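Wondimstead Autonomy Movement

The Wondimstead Autonomy Movement (WAM) is a regional political organization based in the Wondimstead district. It seeks greater self-government for the district within the existing state and does not support full independence. The movement grew out of a dispute over port revenue and has held seats on the district council since its second election.

Background

Wondimstead was run from the provincial capital, Astero, after the two territories were merged. Under the merger terms, harbor fees collected in Wondimstead were paid into the provincial budget, and a share was meant to be returned each May. Residents of the coastal towns complained that the payments came late or were reduced without notice. A petition calling for a separate district budget gathered 3217 signatures, most of them from the fishing town of Zivness.

The provincial assembly declined to debate the petition. Its organizers then formed a standing group, which became the WAM. Felicja Tokarz, a former schoolteacher from Zivness, was chosen as its first chair.

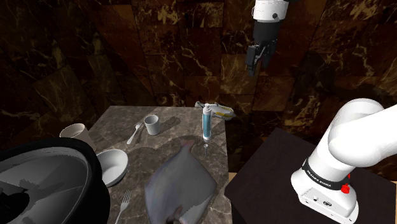
Political activity

In its first election the movement ran candidates in only four wards and won none of them. It lost the Zivness North ward by 58 votes. At the following election it took 16 percent of the district vote and entered the council with three members. Support was strongest along the coast and weak in the inland farming wards, where many voters depended on provincial subsidies.

A separate faction led by Beverley Furnival called for a referendum on independence. Tokarz opposed the idea, and the question was put to a members' meeting held on a Friday evening in Zivness. The referendum proposal was defeated, with 389 members voting against it. Furnival left the movement soon afterward and founded the Free Coast List, which has not won a council seat.

Espinoza agreement

Talks between the district council and the province took place in the border town of Espinoza. The resulting agreement gave Wondimstead control over its harbor fees and local road maintenance. Schools, policing and land registration stayed with the province. Some WAM members criticized the text for leaving out fishing licenses, which are still issued in Astero.

See also

Free Coast List
Wondimstead District Council
Zivness harbor dispute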